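Pushing and Sorting, Session 2: notes for the Lilletville robotics class

Welcome back, everyone! Last time we got the arm talking to the Jenari software, and today we let it nudge shapes about on the board. Please keep your pushes short and gentle (16 steps at most) and lift the finger before you swing it across to a new block.

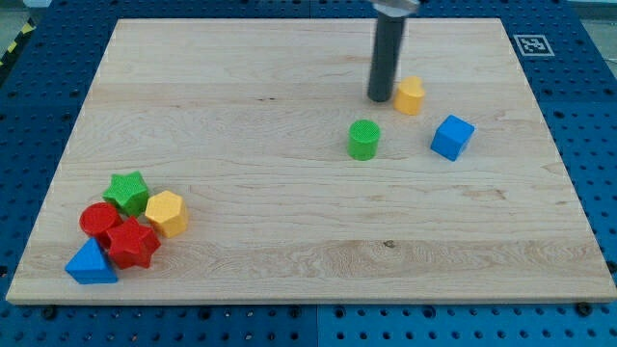

Stars are awkward to push, I'm afraid, as they like to turn on their points, so do start with a cube or a cylinder until you have a feel for it. Save each run in the Cesar folder, and read page 28 of the Higuchi booklet before September.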